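Unit 5: Direct Thermal Printing
Materials for Print and Packaging, course handout
Prepared by Yoshinori Kikuchi

5.1 Principle
Direct thermal printing uses no ink, toner or ribbon. The paper carries a coating that holds a colourless leuco dye and an acidic developer, both solid at room temperature. When a heated element touches the coating, the two melt together and the dye turns dark. The mark stays once the coating cools.

5.2 Layers of the paper
From the bottom up: base paper, pre-coat, thermal layer and, on the better grades, a top coat. The pre-coat fills the pores of the base and limits heat loss into it. The top coat resists grease, water and rubbing. Uncoated grades are cheaper and are common in till rolls.

5.3 The print head
The head is a fixed row of small resistors across the width of the paper. A rubber roller presses the paper against it and moves it forward one line at a time. Darkness depends on pulse length, voltage and the temperature left in the head from earlier lines. Control software shortens the pulse as the head warms up.

5.4 Fading
Light, heat, alcohol and plasticisers all attack the image. Soft PVC wallets are a frequent cause of lost receipts. Records that must be kept should be copied onto plain paper.

5.5 Set work
Read the Hollmann notes, pages 2 to 23, before the Weltlow practical. Bring one till receipt and one parcel label. Store half of each in the dark and half on a window sill, and record the contrast weekly.
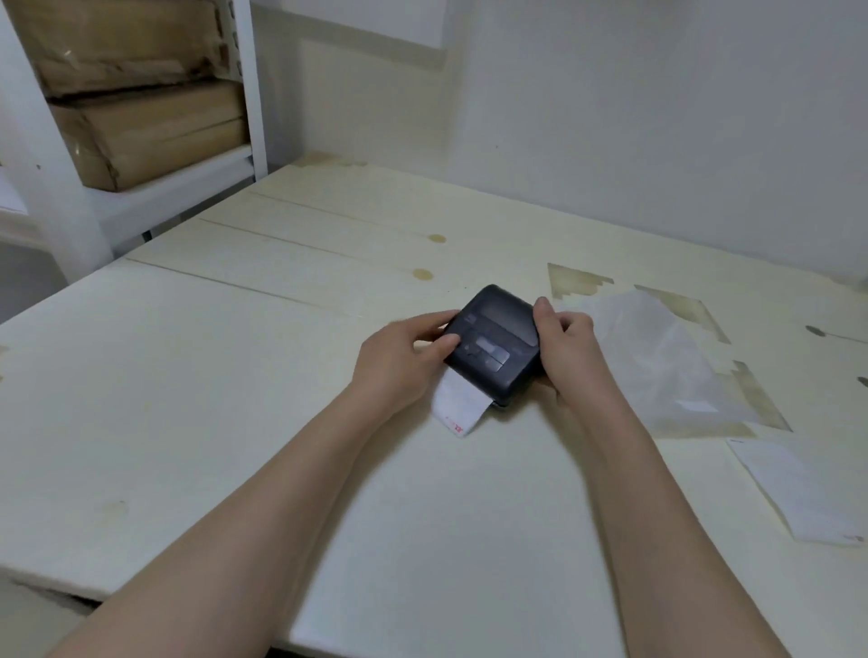
5.6 Terms to learn
Leuco dye: a dye with a colourless and a coloured form.
Developer: the acid that brings out the colour.
Platen: the roller that holds the paper to the head.
Static sensitivity: the temperature at which the coating begins to darken.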